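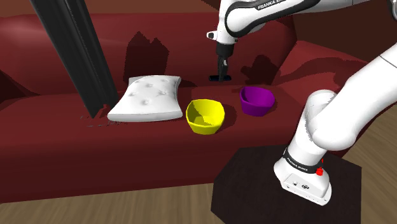
Sofa layout in the sim, Franka arm, two bowls and the pillow.

Fri 30 January

Gripper comparison again, all in simulation. Left the arm on its stand in front of the red sofa and only swapped the fingers and the controller between batches. Started with the narrow black fingers because they load without complaint.

Yellow bowl first, then purple. Purple is further back on the seat and the wrist has to go in over the cushion, so the Voson controller kept slowing down near the end of the reach. Haslam didn't slow down but overshot. 318 runs on each before lunch. Pillow did badly with both. The fingers close on a corner and the middle stays put.

Wider Purnon fingers after lunch. Better on the pillow, worse on the bowl rims. Seed 33 crashed twice at the same step, so I've dropped it for now.

Viera Jireš rang from Wirkonau wanting one number for each gripper. Told her she'd get a table.

Shadows on the backrest are still coming out black and ragged. Didn't touch the lighting. Redo the purple bowl with the lower speed limit tomorrow, and back up the logs.

Recent entries
Purnon fingers, first mounting
Controller notes, Haslam
Batch 12, pillow only
Disk full again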